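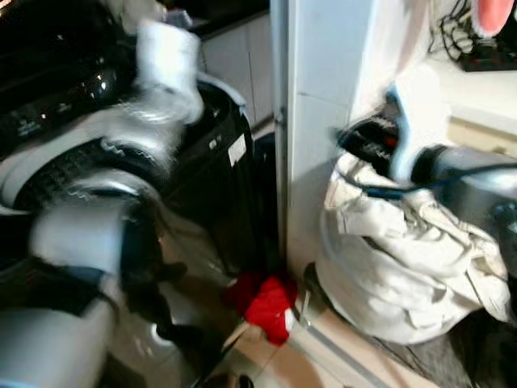 One of our robot arms on the move, with a white sack and a red cloth on the floor nearby.

About Larness

Larness is a laundry and linen service for small hotels, clinics and restaurants. Issa Fakhoury started the company with 2 washers in a rented unit behind the Brollico bakery. Today we are a staff of 19 and serve 133 customers.

We began using robot arms in February. They do pickup and sorting work, the part of the job that used to mean the most bending and lifting. Our two arms are called Oda and Kanaan. The names came from a staff vote.

No jobs were cut when the arms came in. Four people who sorted by hand have moved to inspection, repairs and customer accounts. Two more trained as operators and now set up the arms at the start of each shift. Operators are paid at a higher rate, and any employee can apply for the training after six months with us.

Some work stays with people. Stains, torn seams and anything with a customer note go to the inspection table. The arms are slower than an experienced sorter on mixed loads, and we still sort those by hand on busy mornings.

Shifts start at 6 a.m. and the front office opens at 8. Visitors are welcome - please call ahead so an operator can meet you at the door.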